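Can a machine clear and wipe a kitchen table yet?

Gasus
Posted December 19, 2021

I'm after something that will lift a basket off a table, wipe down the top and put the basket back. 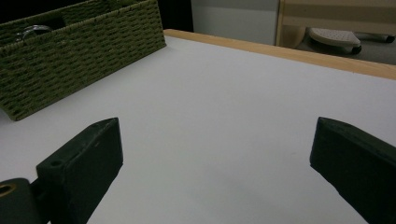

My budget is 700 pounds. I already have a robot vacuum and it copes well with floors, but tables are still down to me. Is there anything a normal household can buy?

Pernholm
Not at that price. Wiping a flat top is the easy part. Picking up a woven basket with things in it is harder - the sides can give and the weight shifts. The cheapest arm I found was 3,859 pounds, and you'd have to program it yourself.

Flarov
We have an arm at work that moves boxes all day. It's fine until a box is in the wrong place. I'd buy a cloth.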